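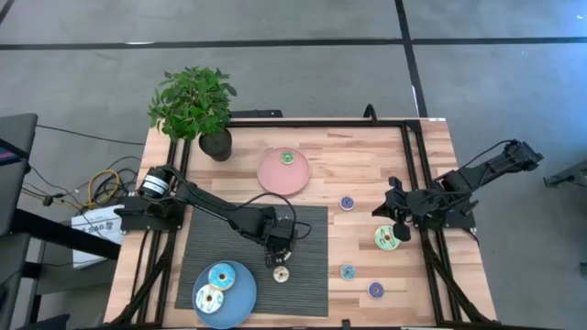

Cell 2 inspection, Zatholm bench, done before the sorting trials resume. The method under test is the "yield rule": two arms share one table, no planner assigns the work, and whichever arm commits first to an object gets it. Our claim is that this clears a table faster than a fixed split down the middle. The donut layout is the one we argue about most, with some pieces on the blue and pink plates, the one with sprinkles on the woven mat under the left gripper, and the rest out on bare wood where either arm can make a case for them. Inspector: Getsemaní Tapia. Replies in italics: Marites Rivera, who wrote the rule and takes remarks about it personally.

Date: 5/3/19

## Frame and mounts

- [x] Extrusion bolts checked with the torque wrench, both sides. *The torque wrench has a drawer. It would like to go back there.*
- [x] Arm bases don't shift when pushed by hand.
- [x] Angled legs sit flat on the carpet.
- [ ] Table level. Slightly low on one side by my bubble level. Marites says it doesn't affect the result. Gustari's spare foot is on order anyway.

## Cables

- [x] Loops above both arms clear the joints at full reach. Moved slowly through the whole range, powered, speed capped.
- [ ] Floor cables on the left. There is a tangle with a coiled yellow one in it, and it's where a person's foot goes. Needs a cover or a tray. This was also on the last checklist, in my handwriting. *Ordered.* When? *Spiritually, in April.*

## Stops and limits

- [x] E-stop halts both arms. Tested from each side of the table.
- [x] Releasing the e-stop does not restart motion.
- [x] Force limit trips at 15 newtons, left and right.
- [x] Minimum gap between grippers enforced in software. Tried to make them shake hands. They declined.
- [ ] Yield timeout. If both arms commit within the same 200 ms window, both back off, wait, and commit again to the same donut. I watched them be polite to each other until I got bored. Not dangerous, but an arm that looks stuck is an arm somebody reaches in to help. *Random wait added on the Camacho branch. Not merged.*

## Workspace

- [x] Plates don't slide under normal gripper contact.
- [x] Mat lies flat.
- [ ] Potted plant, upper left corner. Leaves hang over the frame. I asked for it to be moved and was told it's a "static distractor" and part of the protocol. Fine, then it goes in the collision map. *It's in the collision map as a cylinder.* It is not a cylinder. *Will add a bigger cylinder.*
- [x] No food or drink on the table, donuts under study excepted.

## Results note

Marites wants it recorded that the yield rule beat the fixed split in the Zalgate runs. Recorded. I want it recorded that those runs were stopped by hand whenever the arms deadlocked, and that the stopped ones were left out of the average. *They're in the appendix.* Please put them in the table.

## Status

Cleared for supervised runs at reduced speed, 2 people present, one with a hand near the e-stop and no laptop. Full speed after the floor cables are covered and the Camacho branch is merged. I'll recheck both myself.

G. Tapia

*Seen. Bigger cylinder added. M.R.*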